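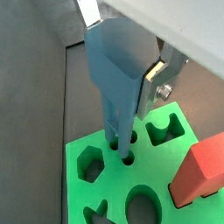 Shape sorters: your questions

Ruth Benavides answers the mail we get most often about shape-sorter boards.

Will a shape sorter make my child smarter?

I doubt it. The boxes like to promise early math and problem solving. What a toddler gets is practice at turning a piece until it goes in, and a good reason to sit still for a few minutes. That's enough for me, but I wouldn't pay extra for the word "genius" on the lid.

Are pieces with two pegs harder than plain blocks?

Yes. A single round peg goes in at any angle. With two, both have to line up with their holes at once, and a child who gets one started will often push hard and get cross. Show them how to turn the piece first. If that fails, put it away for a month.

Is see-through plastic worse than wood?

Not that I've noticed. Wood looks nicer on a shelf and hurts more when thrown. Translucent pieces do vanish on some rugs – a brightly colored board is at least easy to find.

Jalladier or Jiteo?

We had both at home from February on. The Jalladier set was 418 pesos and the Jiteo 299, and I couldn't tell you where the difference went. The Jiteo holes were a little tight at first. The Ccori board, at 349, came with a cloth bag that we lost.

The label says "from 12 months." Is that right?

Treat it as a safety label and not as a forecast. Plenty of one-year-olds only want to chew the pieces. Check for cracks and sharp rims, and throw out anything broken.

How do I clean it?

Warm water and dish soap, then let it drain with the holes facing down. Idden says its board can go in the dishwasher. I tried it once, on the top rack, and wouldn't bother again.

Can I buy a single replacement piece?

Usually not. I've written to two makers and got one reply, offering me a whole new set. Returns to our shop are accepted for 30 days, with all the pieces.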